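Children's Clothing Room, Mernbridge
Progress report to the Jutora Fund
Period covered: July to the date of this report
11/11/2018

Summary

The clothing room has been open to families through the whole period. The sorting backlog we described in our application is mostly cleared, the new shelving is in use, and the size labels have been changed over. Two items in the work plan are behind, the winter coat rail and the printed guide for schools. Both are covered further down. We are not asking for a change to the budget.

Sorting and storage

When the grant started, donated clothes were kept in bags in the back room and opened as time allowed. A family asking for a particular size could wait a week while someone looked. We had 80 bags unopened in July. There are now 7, all of them adult clothing that came in with children's things and is waiting to go on to the shop at Clusine.

The shelving bought with the first payment runs along the long wall. Tops are on the upper shelves, pants and shorts in the middle, shoes at the bottom. We first tried sorting by type of garment and then by size. That made people walk back and forth, and a parent with a stroller could not get past anyone else. In the second month we turned it around, so each bay is now one size range with everything in it. This has worked better and we plan to keep it.

Babies' clothes are in the drawers by the window. They go out faster than anything else and the drawers are usually half full at best.

Checking and listing clothes

Each piece is checked on the table before it goes on a shelf. We look at the seams, the fastenings, the knees and seat, and the inside of the collar or waistband. Clothes with small faults go in the mending box. Anything stained through or badly torn goes to rag.

The listing is done in Lemma, the stock program we named in the application. Setup took longer than planned, mainly over how to enter sizes. Labels from different makers do not agree, and many labels have been cut out or washed blank. We now measure the waist and inside leg flat and enter those as well as whatever the label says.

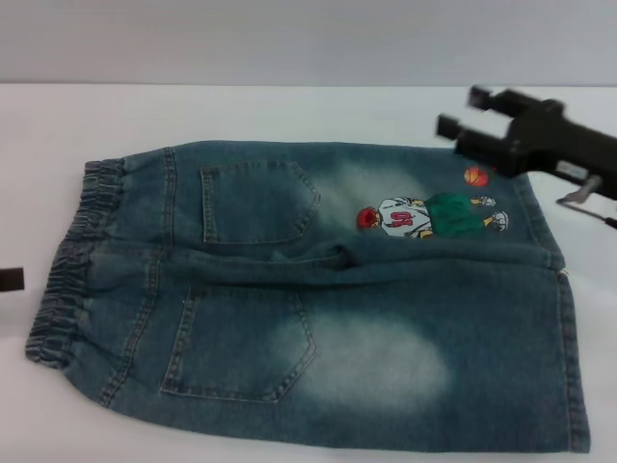
Shorts have been the hardest group to list well. The size on the label says little about fit when the waist is elastic, so we enter the waist at rest and again at full stretch. The notes field also gets more use here than for other clothes. For a pair in blue denim with an elastic waist we would put the two back pockets, the faded patches, and the basketball player in a red cap with 40 on the jersey, and a parent asking by phone then has a fair idea of what we are holding. Fading that belongs to the finish is entered as finish and does not lower the grade. Earlier entries were not consistent on this, and we are correcting them as we come to them.

Summer clothes are being boxed by size range and moved to the top of the storage cupboard until spring. Each box has a printed list taped to the lid.

Use by families

Demand was heaviest in the weeks before school started. School pants and plain shirts ran out twice. We bought a small number of new shirts from the contingency line, as agreed with you by email, and will do the same next summer but earlier. The evening opening is used mostly by parents coming from work and we would like to continue it.

Requests by phone have gone up since the listing has been complete enough to search. A bag can be made up ahead and left at the front desk under a number, which some families prefer.

Items behind schedule

Winter coat rail. The rail was delivered with the wrong brackets and the replacements came late. It will be put up this month. Coats are on a borrowed rail in the hallway for now — it is not ideal, but they are reachable.

Guide for schools. The text is finished. Printing is waiting on a decision about opening hours for the new year.

Spending

Around 50 percent of the grant has been spent. Shelving came in slightly under the estimate and labels and boxes slightly over. Receipts are attached.

Next period

Put up the coat rail and clear the hallway. Finish correcting the older shorts and pants entries in Lemma. Print the schools guide and send it out. Ask at Clusine whether they can collect adult clothing on a fixed day, so that bags do not build up in the back room again.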